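4.2 Simulated tray task

The second set of trials moves the comparison into simulation. The bench trials in Section 4.1 were limited by finger wear and by the time needed to reset the parts by hand, and both finger designs had to be tested over many more starting positions than the bench allowed. We rebuilt the cell with two arms, a round tray, a bin and shelving in the background, and ran the same controller code against the simulated joints without changes to its gains.

Two fingertip designs were compared. The Clavau tip is a tapered finger that closes to a narrow point. The Bultdale tip is wider and flat on its inner face, with a shallow groove across it. Both mount on the same wrist bracket, so the tool center point differs only in its height. Only one arm was assigned to picking in any trial. The other was held at a fixed joint position, where it still takes part in collision checking and still throws shadows over the work surface.

The parts are short orange cylinders, open at the top. A black disc is also placed on the tray floor as a distractor. It is low enough that a gripper moving at carrying height will clear it, but a finger that descends next to it can strike its edge. A trial starts with the parts at random positions on the tray and ends when a part is released over the bin, when it is dropped, or when the time limit is reached.
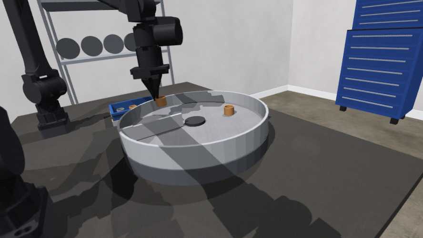
Page 7 of 12

Lighting was treated as a test condition in its own right. In the even condition the cell is lit by a soft overhead source and shadows are weak. In the hard condition a directional source is added, and the arms cast sharp shadows across the tray that move as they move. We expected this to matter more for the cameras than for the grippers, but the two are hard to separate. A pose estimate that is off by a few millimeters is absorbed by a wide fingertip and may not be by a narrow one.

Two camera placements were used. The room camera looks across the work surface toward the back wall and sees the tray, the bin and most of the gripper. The wrist camera is fixed to the tool side and looks along the fingers, so the fingertips stay at nearly the same place in its image throughout the approach. Each placement was run alone and then with both streams given to the estimator. Camera noise was set to match the bench cameras, and the same image size was used for both views.

The controllers were the position controller from Section 3 and the Vavier controller, which adds a force limit during closing and a small sideways search if the first contact is found on one finger only. The search is stopped after 2 mm of travel. The Guimarães parameter set was used for contact friction in all runs. We tried a lower friction value early on, with the result that the Clavau tip lost parts during lifting at a rate never seen on the bench, and those runs were thrown out.

In total 1,458 trials were completed. A further 152 were stopped by the simulator because of a solver fault, nearly all of them with a fingertip pressed against the tray wall. These are left out of the comparison. We looked through a sample and found no sign that they favored either design, though they were more frequent when a part had been placed close to the rim.

With even lighting and both cameras, the two fingertips performed about the same under either controller. The Bultdale tip was slightly faster to close, as its fingers have less distance to travel. Differences showed up once parts lay near the rim. The wide tip often had no room to come down on the outer side of the cylinder, and the planner then rotated the wrist and tried again, sometimes more than once. The Clavau tip could usually reach such parts in a single approach. The price was that it held them less firmly, and parts were often carried with a slight tilt. Tilt alone was not counted as a failure.

The wrist camera has its own trouble close to the tray. The body of the gripper covers a good part of the image, and a part lying off to one side can be partly hidden behind it even while the target cylinder is in clear view. In the hard lighting condition, the tray surface breaks up into bright and dark areas with straight edges, and the estimator sometimes took the edge of a shadow for the edge of a part.

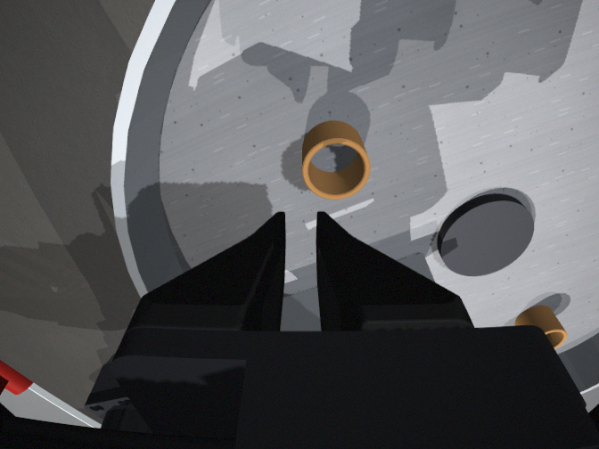 Figure 6. Wrist view over the tray with hard lighting. The fingers point toward the nearer cylinder; the second cylinder is partly hidden by the gripper body.

Most of the false detections came from the darker shadows lying next to a part. The estimator would fit one outline around the cylinder and the shadow together, and the center of the fit moved toward the shadow. With the Bultdale tip this seldom changed the outcome. With the Clavau tip and the position controller, one finger came down on the lip of the cylinder and the trial was usually lost. The Vavier controller recovered many of these cases through its sideways search, at the cost of a longer cycle.

Adding the room camera helped in a different way. It did not give a better position for the target, and its own estimate was the poorer of the two at all distances. But it kept track of the parts the wrist camera could not see, and this cut down on contact with the second cylinder during approach. We also ran it alone, mainly for completeness, and would not recommend it for either fingertip.

The time limit was set at 10 seconds for all conditions. This was generous for the position controller and tight for the Vavier controller when a search was needed. A longer limit would raise the Vavier results somewhat, mostly for parts near the rim, and the figures in Table 3 should be read with that in mind. We kept the limit fixed so that the simulated trials could be set beside the bench trials - those had used the same value from the start.

One point remains open. The simulated fingers are rigid, while the printed Clavau tips on the bench bend a little under load. The bending probably helps when a cylinder is gripped off center. Section 4.3 repeats part of the comparison with a compliant finger model.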